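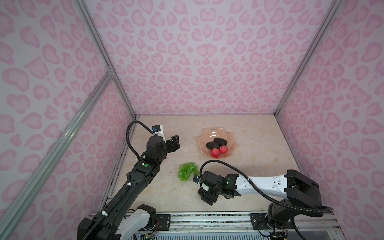
You put the heavy fruit in first and then there is no room for the grapes, one respondent from Brisatham wrote, and so the grapes end up on the table. Others gave much the same answer. In the written replies, grapes were the fruit most often described as sitting beside the dish.

Figure 4a. Two apples and two dark avocados in a scalloped, translucent peach-pink plate, with a bunch of green grapes on the tabletop.

4.2 Fruit placed outside the dish

The survey reached 404 households in Zokside, Brisatham and Dretstead. Each was asked what fruit was out at the time of answering, what it was kept in, and whether any of it was outside the container. Bananas were left out of the analysis in this section, as many homes hang them on a hook.

We had expected the size of the dish to decide the matter. It explained less than the shape of the fruit. Apples and avocados can be leaned against one another and will stay put in a shallow plate. A bunch of grapes spreads out under its own weight, and a 500 gram bunch can take up as much of a small plate as the other fruit together. Households with deep bowls often reported grapes laid on top, where they were the first to be eaten. Those with shallow plates tended to set them down next to the plate. The arrangement in Figure 4a is of the second kind.

We coded as "outside" any fruit resting directly on the table, even where it was close to the dish. Fruit overlapping the rim was coded as "inside." The Urquhart coding sheet, which we adapted, has a separate class for fruit on a cloth or napkin. We dropped it after the pilot, when it was hardly used.
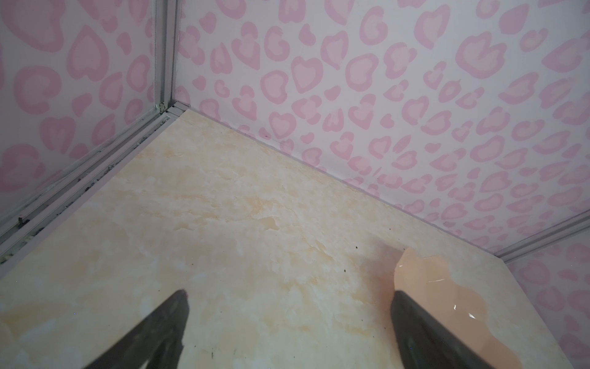

Crumbs bother me more than the fruit does, a respondent from Dretstead told us, adding that on a plain white table every bit shows and on a patterned one they can go unnoticed until the next meal. We added a question on table cleaning after hearing this.

Figure 4b. Small dark specks on a cream and pale-yellow marble-patterned surface.

The comments on cleaning ran to 4,000 words in all, and most of them dealt with wiping around dishes. A common habit was to wipe the open part of the table and leave the dish where it stood. Several people said they lifted the dish only when it was empty. Where the table met a wall, the seam was named as the place most likely to be missed. Replies on this point did not differ much between the three towns, and we report them together in Section 4.3.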